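## [결과 공유] 접시 놓기: 접촉 감지 전환식 하강 vs. 학습 정책 단독

**seppala_fan** (작성자)

Clustivley 쪽에서 공개한 배치(placement) 평가 프로토콜로 접시 놓기를 돌려 봤습니다. 비교 조건은 두 가지입니다.

- A: 모방학습 정책 단독. 액션 청크 길이 8, 놓는 시점도 정책이 결정
- B: 정책은 접근까지만 담당. 가장자리가 먼저 닿게 기울인 뒤 손목 힘 추정치가 임계를 넘으면 순응 제어로 전환해 눕힘

학습 데모는 332개, 평가는 두 조건 합쳐 600회입니다. 성공 기준은 접시가 매트 위에 평평하게 놓이고 그리퍼가 빠질 때 끌려 나오지 않는 것. B가 더 나았고, 차이는 대부분 놓는 순간의 끌림에서 나왔습니다. 접근 구간만 떼어 보면 두 조건이 구분되지 않습니다.

---

**nullum_k**

A가 불리하게 설정된 것 같은데요. B는 힘 추정치를 쓰고 A는 안 쓰는 거면 제어 방식 비교로 볼 수 없습니다. 입력 차이죠. A에도 같은 신호를 관측으로 넣고 다시 돌려야 제목 같은 주장이 가능합니다.

---

**seppala_fan**

A에도 넣었습니다. 관측 벡터에 관절 토크와 힘 추정치가 모두 들어갑니다. 본문에 빠뜨렸네요. 수정하겠습니다.

---

**ranberg04**

넣었다고 해서 정책이 그걸 쓴다는 보장은 없습니다. 시각 특징에 묻혀서 무시되는 경우를 여러 번 봤습니다. 힘 채널만 0으로 마스킹하고 A를 다시 평가해 보세요. 결과가 그대로면 nullum_k 님 지적이 사실상 맞는 겁니다.

그리고 매트 표면이 문제일 수 있습니다. 평탄한 상판이면 접촉 신호가 한 번에 올라오는데 요철이 있으면 임계 근처에서 튑니다. 디바운스는 어떻게 하셨나요?

---

**seppala_fan**

연속 2샘플이 임계를 넘어야 전환합니다. 1샘플로 하면 조기 전환이 잦았고, 더 늘리면 접시가 눌린 채로 밀립니다. 마스킹 실험은 안 했습니다. 타당한 지적이라 다음에 추가합니다.

---

**higinio_g**

Higinio Galindo입니다. 작년에 Cirilo Serrano와 비슷한 걸 했는데 저희는 결론이 반대였습니다. 데모를 늘리니 A와 B의 차이가 없어졌습니다. 다만 저희 물체는 전부 바닥이 평평한 플라스틱 용기였고, 기울여 놓는 동작도 없었습니다. 하강 자세가 어떤지 볼 수 있을까요? 글만으로는 기울기가 짐작이 안 됩니다.

---

**seppala_fan**

B의 하강 자세입니다.
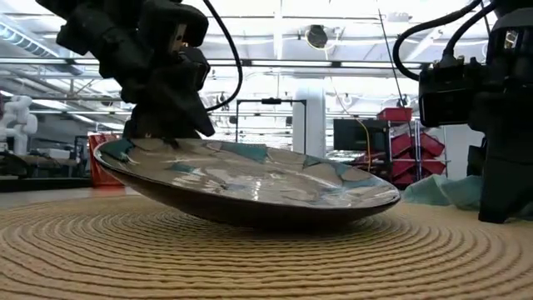 *기울인 채 하강하는 접시. 낮은 쪽 가장자리가 동심원으로 감긴 매트에 거의 닿은 위치.*

그리퍼가 한쪽 테두리를 잡고 반대쪽이 먼저 내려갑니다. 기울기는 고정값이 아니고 접근 종료 시점의 정책 출력을 그대로 유지합니다.

---

**ranberg04**

매트 골이 생각보다 굵네요. 이 조건이면 접촉점이 마루냐 골이냐에 따라 마찰이 달라질 테니, 매트 없이 상판에 바로 놓는 조건도 필요합니다. B의 이점이 매트에만 해당하는 결과일 수 있습니다.

---

**nullum_k**

동의합니다. 기울기를 정책에 맡기면 B의 성능에도 정책 분산이 섞입니다. 기울기 고정 조건을 따로 두세요. 지금 데이터로는 "순응 전환이 낫다"까지는 못 갑니다. "이 매트와 이 접시에서 B가 나았다" 정도입니다.

---

**seppala_fan**

표현은 그렇게 고치겠습니다. 단 끌림 실패가 A에 몰린 점은 분산만으로 설명하기 어렵다고 봅니다. 힘 채널 마스킹, 매트 제거, 기울기 고정 순으로 돌리고 로그와 함께 이 스레드에 올리겠습니다.

---

**higinio_g**

로그 올리실 때 그리퍼 개방 시점의 타임스탬프도 포함해 주세요. 저희 쪽 기록과 맞춰 보겠습니다.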